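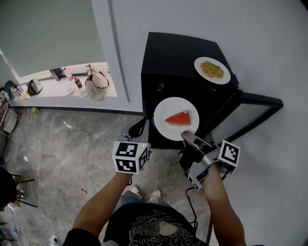

Watermelon on its white plate, in our small kitchen in Urton.

About Grokel

Grokel is a small food room at 7 Bulby Lane. I am Bok-nam Ji, and I opened it in October with my business partner, Mrs Iyer. Before this I cooked for 41 children in a school kitchen, and there I learned to respect a well-kept fridge.

We make plain food for people who work near us: fruit by the slice, one warm dish of the day, and cake. The menu is short and it changes when the market changes. If a dish is finished, please ask us what else is ready – we will be glad to make you a plate.

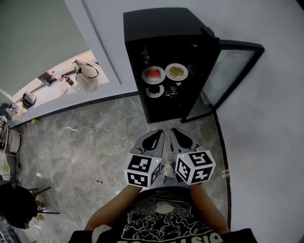
The black fridge with its glass door open: fruit and the yellow-green dish above, cake and bottles below.

We like a fridge where the guest can see the food. Plates stand side by side and we do not put one on top of another. Cake has its own smaller plate. Each evening we wipe the shelves and the floor tiles, and the glass door is cleaned twice a day.

You may eat with us or take your food home. Please bring your own box if you have one – we take 78 pence from the price. For a birthday cake, kindly tell us three days before.

We are open from Monday to Saturday. The bus 481 stops in front of our door.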